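Grosach group reports method for teaching grip on flat kitchen items
12/18/24

A research group at the Grosach lab in Prakley has published results from a method that lets a robot arm learn how to pick up wide, flat objects from a small number of human demonstrations. The work was led by Enda Kinsella and was carried out over the past year in the lab's test kitchen.

Flat objects are a known weak spot for two-finger grippers. A cup or a bottle can be taken from almost any side. A cutting board, a tray or a baking sheet lying on a counter gives the fingers very little to close on, and a poor hold near one end lets the rest of the object swing or sag once it leaves the surface.

The method, which the group calls Hayes, splits the job into two stages. In the first, a person guides the gripper by hand through the whole task, from approach to release. In the second, the software goes back over the recordings and marks the short stretch just before and just after contact. The controller is then trained mostly on those stretches, while the long arm movements in between are left to an ordinary motion planner.

Kinsella said the idea came from looking at where earlier attempts had failed. "The arm was getting to the right place. Then it closed a little too early or a little too high, and everything after that was lost," Kinsella said. "So we put the training time where the trouble was."

The group collected 21 demonstrations for each object in the study. Three people did the guiding, and their recordings were kept separate so that the group could check whether one person's habits were shaping the result. According to the paper, the controller trained on all three did better than any controller trained on one person alone.

In the final round of tests the arm was asked to lift a cutting board by its short end, turn it and set it down at a marked spot on the counter. Hayes completed 19 of 25 runs. The group's earlier controller, trained on the same recordings without the contact step, completed 11.

The wrist camera was the only camera used during the runs. Kinsella said this was a deliberate limit, as a fixed camera on the wall would have made the task easier but would not help in a home where the furniture moves. The drawback is that the gripper itself takes up part of the view - and so does the board, once the fingers are close to it. 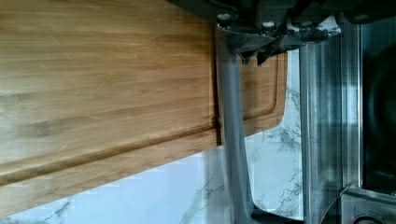
Most of the failed runs had the same cause. The fingers closed at a slight angle to the edge and the board turned in the grip during the lift. The group tried a slower closing speed, which helped a little but added about 2 seconds to each run. A version that uses force readings from the fingers to correct the angle is now being tested.

The paper also lists some limits. All of the boards were dry, and none had food on them. The counter was kept clear apart from the object being moved, and the lighting was not changed between runs. The group has not yet tried glass or thin plastic boards.

The work was paid for in part by Vustosmont, which makes equipment for commercial kitchens. The company had no part in the tests, according to the paper. The recordings and training code will be released in February, along with a short guide for labs that use a different arm.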